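How to Submit a Correction to a Presenter Profile

Published 2023-07-07
Votell Media Directory, Profile Standards Office

The Votell directory carries biographical profiles of broadcast presenters, sports reporters and entertainment hosts. Details such as a current program, a marital status or a place of birth may become outdated after publication. This page sets out the procedure for requesting a correction. It applies to presenters, to their representatives and to members of the public.

Before you begin

Locate the profile you wish to correct and copy its reference code. The code appears at the foot of the profile, below the career history, and has nine characters. Requests sent without a code are returned to the sender.

Check the revision note next to the code. If the note reads "Under review," a request is already open and a second one will be merged with it.

Step 1. Identify the statement

Quote the statement exactly as it appears in the profile. Do not paraphrase. If the same statement is repeated in the summary box, mention both places in a single request. Photographs and captions are handled on a separate form.

Step 2. Attach a source

Each correction must be supported by at least one source that a member of our staff can open and read. The following are accepted:

A published interview in which the presenter states the fact directly
A notice issued by the employing broadcaster
A signed letter from the presenter or a registered agent

Social media posts are accepted only from an account already linked in the profile. Fan pages, discussion boards and other biography sites are not accepted. Agencies that manage several presenters, including those enrolled through the Honetti and Gomon partner programs, should use the partner form and attach one source per presenter.

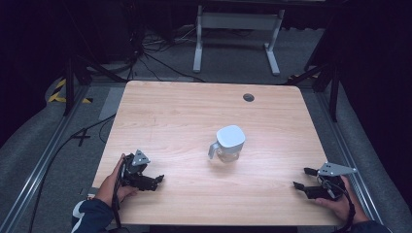

Can a presenter ask for details of a relationship to be removed?
Presenters may request removal of any statement about a partner, spouse or child who does not hold a public role. No source is needed for a request of this kind, but it must come from the presenter or a registered agent.

Step 3. Complete the form

Enter the reference code, the quoted statement, the proposed wording and the source. Proposed wording is limited to 78 words. Longer text will be shortened by an editor, and the sender will not be asked to approve the shorter version.

Use neutral language. Words of praise, estimates of salary and comments on appearance are deleted under the style rules adopted in May.

Step 4. Wait for a decision

A decision is sent by email within 13 business days. Accepted changes appear in the profile on the day of the email. The revision note is updated at the same time, and the earlier wording is kept in an internal archive.

If a request is declined

The email will name the rule that was applied. You may appeal once, using the link in the email, and you should attach a source that was not part of the first request. Appeals are read by an editor in the Okafor office who did not take part in the original decision.

Related pages: Photograph and Caption Form, Partner Form, Style Rules for Profiles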